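Monday, bench 2, after lunch

Lamp on the pine table again. Drooping since last week, head sinks onto the work after maybe ten minutes. Wrote "tighten knobs" last time, did that, no good. The knob was never the problem I think, more the washer inside the elbow. Took it apart at 1:30. Fiber washer gone shiny, glazed all the way round. Sanded it lightly with 600, wiped it, put back. Nylon spare from the Kirkis drawer is too thick, dont bother trying it.

Upper joint – left alone except a quarter turn. Feels fine. Do not overtighten that one, Mutua stripped the last lamp that way and we are still short a knob.

Cable: pulled some slack down behind the table so it hangs on the left of the arm and doesnt get pinched when the elbow folds. No zip ties for now. Last time they were too tight and the jacket got a flat spot.

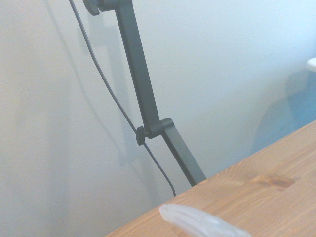
Gladys Temba thinks sanding the washer is a waste of an afternoon and it will glaze over again in a month, and she would rather order the Eskildsen friction kit and do all the lamps in one go. Also she wants the clamp checked before anyone blames the elbow. Fair.

So checked the clamp. Hard to reach from the front, had to get my arm down behind the table edge. Half a turn loose. Tightened, put a scrap of cork under the pad so it wont bite the pine.

Test: hung the 200 g weight off the head, arm at middle height, went off to do the Totasura labels. Back at 3:15, dropped 2 mm at the head by the steel rule. Before it was going down around 112 in the same sort of time, so better. Not tried at full reach yet.

To do
– full reach test, same weight, leave overnight
– ask Gladys for the kit part no.
– find out if the Gusanex lamp uses the same washer, looks simmilar
– new bulb, this one buzzes

600 paper is nearly out, two half sheets left in the tray.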